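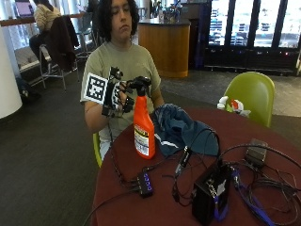

Attachment 1: orange bottle with black trigger, round table, teal fabric to the right

Ticket 2000
Subject: Trigger gives up after three squeezes
Product: Nollora surface cleaner, spray bottle
Site: Skirolstead, Wan room
Status: Closed

Customer, 9:10 a.m.
We bought a case of 24 bottles. The one on the round table sprays beautifully for three squeezes, then goes soft and produces a sort of sigh. If I leave it alone over lunch it recovers and gives me another three. At this rate the table will be clean by July.

I've already tried squeezing harder, squeezing slower, and switching hands. The bottle has plenty left in it. The nozzle is turned to the open position, or at least to the position with the picture of a spray on it.

Nollora Support, 9:42 a.m.
Thank you for contacting us. Please confirm that the nozzle is in the open position.

Customer, 9:44 a.m.
Confirmed, again, with feeling.

Nollora Support, 10:15 a.m.
Thank you. A trigger that sprays briefly and then softens usually means air can't get back into the bottle, or the tube isn't reaching the liquid. Please try these in order and tell us where it changes:
1. Loosen the collar a quarter turn and spray into the sink.
2. Take the trigger head off and check that the tube is pushed all the way in.
3. Rinse the head in warm water and pump it until it runs clear.

Customer, 11:05 a.m.
Step 1: Big improvement. It now sprays without stopping. It also dribbles down my wrist without stopping.
Step 2: Tube is in. It curves toward the back, away from the nozzle. Is it supposed to do that?
Step 3: Rinsed and pumped. The water ran clear from the start, so either the head was clean or I have low standards.
With the collar tightened again we are back to three squeezes and the sigh.

Nollora Support, 11:30 a.m.
The curve should point toward the nozzle, so that it picks up liquid when the bottle is tipped forward. Please turn it. Your result in step 1 does suggest the vent, though. There is a small hole under the head, on the side of the piston housing. Could you look for dried cleaner in it?

Customer, 1:20 p.m.
Found the hole. It had a white crust in it that I would describe as geological. Cleared it with a toothpick, turned the tube, tightened the collar. I lost count of the squeezes somewhere past the edge of the table. No sigh, dry wrist.

Separate question while I have you – the table has an Adura top, dark maroon, and it shows every streak. Is that the cleaner or is that just what maroon does?

Nollora Support, 1:48 p.m.
Glad to hear it. For streaks, spray the cloth instead of the table and wipe before it dries. Dark tops are less forgiving than light ones. We don't have specific advice from Adura, so please try a small patch first.

Customer, 2:35 p.m.
Small patch looks fine. It now makes the rest of the table look terrible, so I suppose I'm doing the rest of the table. You can close this.

Resolution: Blocked vent hole cleared, dip tube turned toward nozzle. No replacement sent.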